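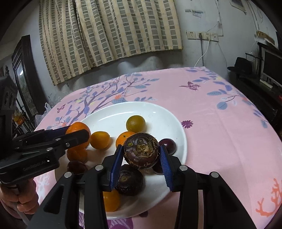
The Clenlow Plan Has Plenty of Towers and Very Few Answers

By Kulsoom Chaudhry
2/3/18

I have now read the whole Sipos application for the Clenlow Plaza site, including the appendix on wind, and I still can't tell you where a person is supposed to buy a bag of onions while the thing is being built.

If you missed it, Sipos owns the plaza, the parking lot behind it, and the old tire shop on the corner. It wants the city to rezone all three so it can put up two towers with 1,678 units between them. The grocery store comes down first. A new one is promised for the ground floor of the second tower, which gets built after the first tower, which gets built after the garage. The application calls this "phased retail continuity." I call it no grocery store.

I should say that I am not against tall buildings. I rented on the twelfth floor for years and liked it fine. Clenlow has a bus line that runs well, a library, and a great big lot that is half full on its best day. People should live there. My trouble is with the idea that because something should be built on a site, whatever the owner happens to propose must be the thing.

Take the affordable units. The glossy summary talks about a "mixed-income community," and you have to go a long way into the planning report before you find a figure. It is 70. Seventy apartments out of 1,678, and they stay affordable for 15 years. After that they go to market rent like everything else. A kid born in one of those apartments would be in high school when the deal ran out. The report doesn't say what happens to her family, and I doubt anyone was asked to write that part.

Supporters tell me that any new supply brings rents down for everybody. Maybe so, over a long enough stretch and across a big enough region. I have heard the same argument at Drovirport, where the rail yard lands were rezoned with a lot of warm talk about supply. The land was sold on to another owner once the zoning came through. Last I drove by there was a fence, a sign with a very happy couple on it, and a sales trailer with the blinds down. Zoning is worth money the day it passes, whether or not a single person ever moves in. A council that gives it away without a construction deadline has handed over the only thing it had to bargain with.

Then there is traffic. The consultant's study finds that the corner of Wuvarell Road will operate at an "acceptable" level after the towers open. I wait at that light most mornings and would like to meet whoever accepted it. The study assumes that most residents will take the bus. Good, I hope they do. But the same application asks for three levels of underground parking, and I have trouble believing both of those at once. Either the residents will drive or somebody is digging a very expensive hole.

The park is another one. It shows up in all the drawings as a long green stretch with full-grown trees. In the site plan it sits on top of the garage, with a fire lane through the middle, and it stays in private hands with a public easement. So it closes when the owner says it closes. I asked at the open house who would set the hours and was told that was a level of detail for later. Most of what I asked turned out to be a level of detail for later.

What would change my mind? Keep the existing store open until the new one is ready, even if that means building the towers in the other order. Make the affordable units permanent, and have more of them. Write a start date into the approval, with the zoning falling back to what it is now if the date is missed. Put the park in public ownership. Other owners have agreed to conditions like these in other places and still made a profit.

Sipos says conditions like that would make the project "unviable." It hasn't shown the numbers. Until it does, I don't see why council should take the company's word for it, and I will be at the February hearing to say so in the two minutes I am allowed.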